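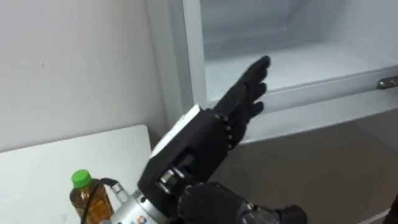
Nikodach opens licensed online bingo and casino play to adults across the province

CLEMTHORPE, November
By the Nikodach communications desk

Nikodach is thrilled to announce that its online gaming site is now open to adult players across the province, following a summer of testing with a closed group of 2638 registered members. The site launches with 400 games, a full bingo schedule and a set of player controls that we think are the best work our team has done.

It has been a long road! Nikodach began as a bingo hall operator in Clemthorpe, and for most of our history the idea of putting our games on a phone seemed a long way off. Provincial rules on private online operators have changed, our licence has come through, and our regulars have been asking at the front counter for months when they could play from home on a snowy night. The answer is now.

What's on the site

Players will find slots, blackjack, roulette and baccarat, with live dealer tables running from late afternoon until the small hours. Bingo is still the heart of what we do, though, and it gets its own section with its own colours, its own chat rooms and hosts who have called games in our halls for years. If you've played at the Clemthorpe hall you'll recognize some of the voices (and some of the jokes, for which we offer no refund).

There are nine bingo rooms at launch. Seven run the familiar 75-ball game, and the other two are reserved for 90-ball, which has a small but very loyal following among members who grew up with it overseas. Cards can be bought ahead of time, so you don't have to be logged in when your game is called. Any winnings go straight to your balance and a message lets you know.

The games platform comes from Zeltix, who worked with us through the whole testing period and put up with a great many late-night emails. Their software runs in an ordinary web browser on a phone, tablet or computer, with nothing to download. We asked for big type, clear buttons and a cashier page that shows pending withdrawals at the top, and that is what we got.

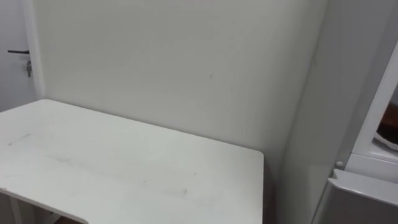 Payments are handled through Ding, our in-house wallet. Members can add money by debit card or bank transfer and take it out again the same way. Credit cards are not accepted for deposits. That was a decision we made early, and members in the test group backed it strongly in their feedback. Withdrawals requested before noon are reviewed the same day, although your own bank may need more time to post the money.

Limits come first

Every new member sets a deposit limit before making a first deposit. The page can't be skipped. A lower limit takes effect right away, while a request for a higher one has a waiting period and has to be confirmed a second time once that period is over. Members can also set a limit on time spent, block particular kinds of games, or take a break for a day, a month or longer.

We've added a running total in the corner of every game that shows how long you've been playing and how much you are up or down for the session. It stays on the screen. Some of our testers told us they didn't love seeing it at first, and several of the same people later told us they would miss it if it were gone. We're very proud of that feature.

Self-exclusion applies to both sides of the business. A member who self-excludes online will also be excluded from our halls, and the same goes the other way around. Marketing messages stop as soon as the exclusion is in place. Our support staff have all been trained in how to have these conversations kindly and without pressure, and they can point members and their families toward counselling services in their area. 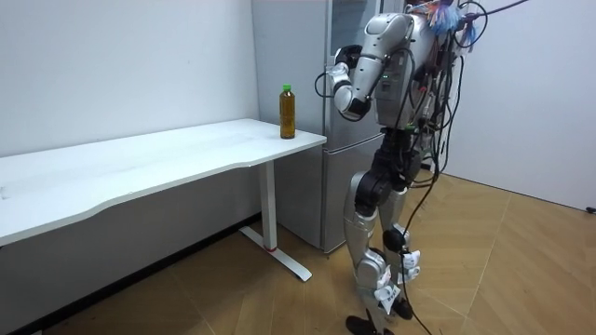
Who can play

The site is open to adults of legal gaming age who are physically inside the province when they play. Age and identity are checked at sign-up, and location is checked at every login. Members who travel can still sign in from elsewhere to view their balance, change their limits or withdraw money, but the games themselves will be switched off until they're back home.

Hall members can link their existing card to a new online account. Points earned at the counter and points earned online go into the same balance, and they can be spent on bingo cards, hall meals or coffee. Those who would sooner keep the two apart can simply open an account without linking. No hall hours are changing as a result of the launch, and the Clemthorpe kitchen will keep serving through the last evening session, butter tarts included.

What comes next

We'll be adding to the bingo schedule through the winter, beginning with a morning session at 10 a.m. that was by far the most common request from the test group. A French-language version of the site is in progress and will have its own hosts and chat rooms. We're also working with Zeltix on a low-motion setting for players who find flashing graphics tiring.

Feedback from members shaped a great deal of what is on the site today, down to the colour of the daubers, and we'd love to keep hearing from you. There is a comment form at the bottom of every page, and paper forms are available at the counter in Clemthorpe for anyone who prefers a pen.

Play is for adults only. Please play within your limits.

Contact: Nikodach Media Relations, Clemthorpe | © Nikodach. All rights reserved. | Back to top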